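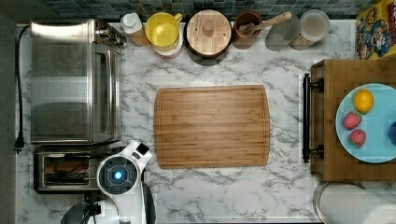 bamboo board next to the toaster oven, ok or no?

skisen_kt
May 20, 2022
Small kitchen, one decent stretch of counter. Board lives out all the time bc I have no cabinet it fits in. Toaster oven on the left, door opens toward the board. MIL says the heat is going to split it. True? Also do I oil the groove or just the flat part

Nhung Đỗ
Oil everything. Groove, rim, underside, ends. Groove is where the juice sits so skipping it makes no sense. Mineral oil, leave overnight, wipe.
Heat wise I'd want a gap. Mine sat against an oven for 2 years and cupped so bad it rocked.

panhandle_433
disagree on the heat. bamboo strips are glued up, they dont move like a solid maple slab. what kills them is standing water. stop soaking it and it'll be fine anywhere

Nhung Đỗ
Glued up still cups. Ask me how I know

skisen_kt
never soaked it, promise. Closer look at the end, knives are behind it
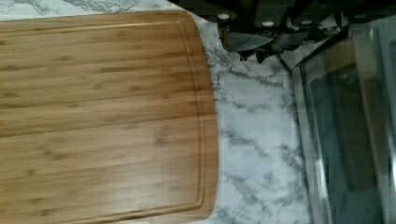 Round end of the board, groove side up

panhandle_433
looks fine to me? strips lighter in the middle but could just be glare. run a finger over it, if its fuzzy do a light sand w/ 300 grit then oil

Lã
300 is too fine to start, you'll just polish the fuzz. 220 first.
And oil the thing before you sand it again in a month, everybody sands too much

panhandle_433
220 on bamboo leaves scratches you can see. but ok

mosswick
Nobody mentioned the toaster?? toaster oven AND a toaster on the same side. I'd lose one and slide the board over. Problem solved, no sanding

skisen_kt
toaster is staying lol. husband will riot. But I could maybe move the wooden tray from the other side, that gives me some room

mosswick
tray goes then. and unplug the oven when your done with it

Nhung Đỗ
Yes move the tray. Oil 3 nights in a row the first time, then whenever it looks dull. Stand it on edge to dry, not flat on the counter, water gets trapped under there

skisen_kt
ok oiling tonite. will report back re: cupping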